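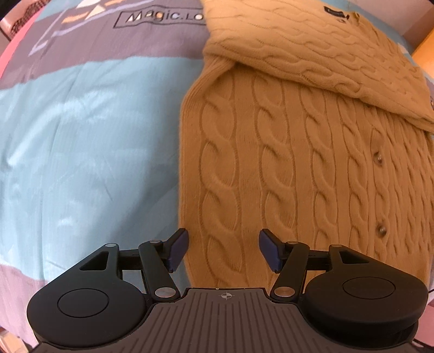
Cable-knit cardigan on a printed duvet.

Tekisero Fabric Shaver: long-term review
By Aníbal Bettencourt
October 4, 2020

The Tekisero is a corded fabric shaver with a three-blade cutter behind a perforated steel foil. I bought mine in July for $29 and have run it on knitwear, two wool blankets and the seat of an armchair. Weight on my kitchen scale is 281 grams without the cord.

The foil has two hole sizes, mixed. The larger holes pick up long, loose pills and the smaller ones handle the short fuzz that is left. On flat jersey this works well in a single pass. On cables it is slower. The head is wide and rigid, so it bridges from the top of one cable to the next and never reaches the purl stitches between them. Tilting the head gets some of the way in, but then only the rim of the foil is cutting. The older Harnow has a smaller head and does better here.

A three-position ring sets the standoff between foil and fabric. Position 1 is too close for anything hand-knit. I snagged a cuff on it within a minute and had to work the loop back through with a crochet hook. Position 3 is safe on aran weight yarn. The detents are soft, and the ring can creep if your thumb rests on it — check it before each garment.

Noise is moderate and the motor does not bog down under light pressure. If it does slow, the lint bin is usually full. The bin is small, holding some 2 grams of wool fuzz, and its latch is stiff. Emptying it over the sink is a mistake.

Replacement blades come from Minier and fit without trimming. The foil is not sold separately, so a dented foil means a new shaver. I would prefer the Tanui arrangement, where foil and blade are sold as a set.

Lay the garment flat on something firm. A mattress gives too much and the knit bunches ahead of the foil. I use a folded towel on a table.

Good for jersey, fleece and upholstery. For heavy cables, keep a pumice-type sweater stone as well.

Rating: 3.5 out of 5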